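[Funcombe-pantry] Re: bagging bottles for the box swap

From: Senthil Namboodiri
To: Funcombe pantry list
Subject: Re: bagging bottles for the box swap

Hello Benedicta, hello everyone,

What a nice thing to find in the inbox with my morning tea, even if the news about the rice crackers is sad. I meant to send two lines and I can already feel it turning into two pages, so please put the kettle on.

Benedicta Nyarko wrote:

> Dear all,
>
> My January box from the Parnutum side arrived yesterday and I was thrilled with nearly all of it. The plum jam is gone already (don't judge me) and the lemon pickle is sitting at the back of the cupboard waiting for a proper dinner. But the bottle of cordial had wept on the way. Only a little, maybe a tablespoon, but it went everywhere, and the rice crackers next to it turned into something I would not serve to a neighbour.
>
> The bottle was wrapped in newspaper, beautifully done, with string. No bag. Is there an agreed way of doing bottles? I have three to send in the next round and I would hate to do the same to somebody else. Do people tape the caps? Does the bag go on from the top or the bottom? And which bags? The ones I have at home are the thin sort off the roll and I find them maddening to open.
>
> With love from the soggy cracker household,
> Benedicta

I don't think there has ever been an agreed way. I went back through the archive and the nearest thing is message 2404, where we had a long and quite heated talk about egg cartons and one person mentioned bottles at the very end. So I'll tell you how I do mine, and others can chip in and tell me I'm wrong.

First, the bottle itself. I use plastic ones with a screw cap for anything that has to travel, and I save them all year. Glass is lovely on the shelf but it's heavy and I worry about it the whole time it's with the carrier. Fill to the shoulder and stop there. I used to fill right up into the neck out of generosity, and I'm fairly sure that is what caused my own small flood the year before last. Cap on, then turn the bottle over above the sink and give it a squeeze. If you get so much as a bead around the cap, take the cap off, wipe the thread with a damp cloth, dry it and try again.

I don't tape caps any more. The tape never sat flat for me, and on the receiving end you get a gummy ring that collects fluff. If you like tape, go ahead, but I'd put my faith in the bag.

Now the bag. The thin ones off the roll are fine, Benedicta, it's the opening that needs a trick. Rub the top edge between finger and thumb until the two sides slide apart, then get a couple of fingers right inside and spread them, so the mouth stays open while your other hand does the next bit. My mother used to blow into hers, which works a treat but perhaps not for food you're giving away! The bigger the bag, the easier the whole business. I bought a pack of 100 from Vidal on the high street, larger than I thought I needed, and I've been glad of every extra centimetre of plastic.

As for top or bottom: I go from the bottom. Flatten the bag on the table with the mouth loosened, stand the bottle on it, and work the sides up around. If you hold the bottle in the air and try to drop it in, the film clings to it halfway and you end up wrestling. Keep one hand steadying the bottle near the cap and the other low down near the base. Once the plastic is up past the cap, gather it, press the air out from the bottom upwards, twist the neck three or four times and fold it over before the rubber band goes on. For anything sticky I do a second bag, upside down over the first. The newspaper goes outside that, with string if you're the string type (whoever did yours sounds like a treasure, truly).

In the box, bottles stand up, in a corner, with tea towels or socks wedged beside them. I know we're supposed to write THIS WAY UP and I know the Cladov van takes no notice at all, but I still write it. Dry things like crackers, noodles and tea go at the opposite end with a jar or two in between. And do it on a surface you can wipe. I've packed on the good tablecloth exactly once.

One thing I haven't solved is labels. If I put the label on the bottle it's hard to read through the crumples, and if I put it on the bag it falls off. Last round I had 22 things to label and gave up on neatness altogether. Does anyone have a pen that will write on that thin film and stay there? I've tried almost 30 by now, or so it feels, and they all rub off on my thumb.

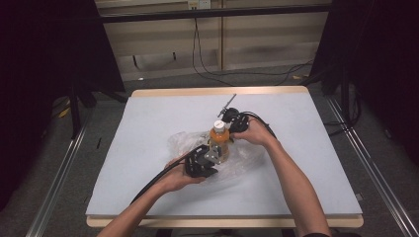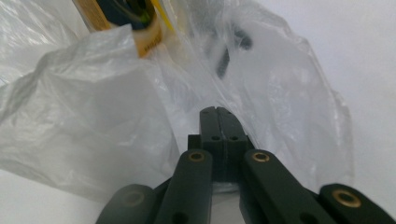 First one: the bottle upright on the table with its bag crumpled around the base. Second one: at the mouth of the bag.

Benedicta, if you're stuck for bags I can tuck a dozen into your next box, they weigh nothing. And I owe you some rice crackers on behalf of the whole list. Are you still fond of the seaweed ones, or was that your sister?

Also, before I forget, whoever sent me the dried limes in the last round without a name on them, thank you, they went into a lentil soup and my household has asked for them again. Please own up so I can send you something back.

Warmly,
Senthil

_______________________________________________
Funcombe-pantry mailing list
To leave the list, write to the list owner with "leave" in the subject line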